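Little Kitchens, Big Corner: the Lindidero play room gallery
Posted 12/1/23

We finally have pictures up! The play kitchen corner at Lindidero has been open since July, and it has turned into my favorite spot in the whole building. I love toy kitchens. I loved them at four years old and I love them now, and I could happily spend an afternoon rearranging felt carrots (and have). The gallery is short this time, with more on the way once the shop corner gets its shelves.

First up is the white and light-wood kitchen. Look at the speckled backsplash with all those little dots and dashes! The black gooseneck faucet is the part I'd steal for my own house, and there's a proper range hood over the cooktop, plus red burner markings so every chef knows where the soup goes. 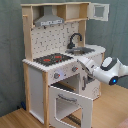 Norkovura wrote in to ask whether a kitchen like this one is too much for a two-year-old, and said theirs mostly wants to open and shut the doors anyway. Same at our place, and I think that's wonderful. Doors are half the fun at that age. Pots come later, and then one morning you're handed a bowl of wooden blocks and told it's spaghetti.

A few things we've learned about setting one up:

Leave the counter mostly clear. We used to pile it with play food and the kids just swept it all onto the floor. Now we put out 7 pieces at a time and swap them on Mondays, and the cooking got so much more inventive.

Keep a low basket close by for cups and spoons. Ours is from Lema and it has survived everything, including being worn as a hat.

Real things are great too. A small whisk, a dented measuring cup, an empty spice tin with the label still on. They love the clatter!

Coming next: the Westetti shop corner, with its counter, paper bags and a box of 247 cardboard coins that I cut out myself over two very long evenings. My scissors hand is still recovering, but wait till you see them stacked up in the till.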